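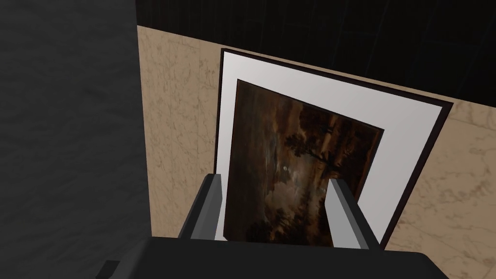

Ticket 112, Tillman gallery simulation. Priority: whatever is one below "fire." Opened July 2018. We need a decision on gripper fingers for the Brostport job before purchasing wanders off to lunch until December. The quote from Distent covers one gripper and one set of short fingers. Our test piece is the moonlit landscape with the wide white mat, and I would like the fingers to touch the thin black frame and leave the mat alone. Long fingers cost extra. So does a new mat.

Status: waiting on budget, as is tradition.
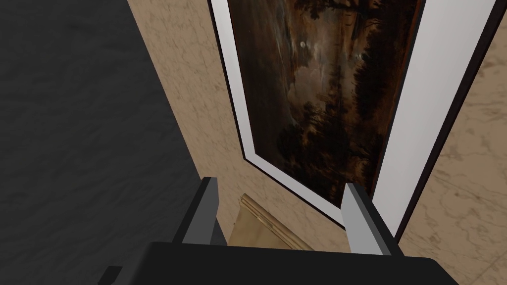 Nilcombe: Please don't order the long fingers yet. The quote is good for 40 days, and the soft pads might do the job for less. Can you price both?

Priced both. Pads are 13 percent of the finger cost, and they ship in up to 100 days, presumably by rowboat.

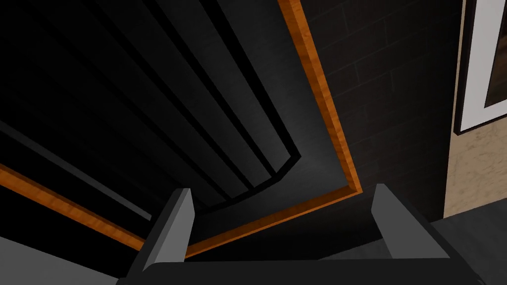 I've put the pads on the request and moved the long fingers to a second line marked "optional," where purchasing can enjoy deleting them. Spare screws are still missing from the quote. Ticket stays open.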